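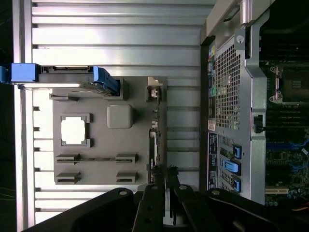
Bench 2: mock board plate, drive caddy and tower case on the ribbed extrusion.

1/3/26 – assembly practice bench, layout check

Plate and tower now share the aluminium bed. Tower is on its side, rear face up, carrying handle at the top. Plate to the left of it. I prefer this to the old arrangement with the tower upright, where the vent panel faced the wall and I had to lean over to get at anything on the back.

Caddy is lying crosswise over the top edge of the plate, blue handle to the left, latch end angled down towards the plate. Connector opening along the upper edge. Huw wants a fixed parking spot for it. A pair of stops in the extrusion grooves would do, no drilling. Will ask Brynhildur whether there are any left over from the Tandavham job.

Glare: the ribs catch the light badly and the top part of the bed goes nearly white. The grooves still read as dark lines, so lining parts up against them is possible, but the eye tires. Tried turning the bench lamp down to 50 per cent last week and wrote nothing down, so that needs repeating. Hrefna suggests a matt strip along the top. Cheap, worth a go.

Plate features, for the drawing update (sheet 351 is out of date):
– socket with corner tabs, white insert, upper left
– raised rounded block to the right of it
– slotted brackets, two rows of two, upper pair joined by a thin groove
– upright mount with notched top, upper right corner
– narrow strip with the small connectors and the green component, right edge

Sheet 351 still has the block square-cornered. Guilan to correct. She also asks that we stop calling the strip "the riser" as the parts list has that name for something else. Agreed, "edge strip" from now on.

Open points
Bracket slits: no width on the drawing. Measure all of them, with feeler gauges if the calipers won't go in.
Caddy latch: Ea quotes 3,000 cycles from the Flolov sheet. I can't find that sheet in the folder. Need a copy before it goes in the report.
Spare caddies: 4 on order from Bunwood, delivery June.

Next entry after the glare test.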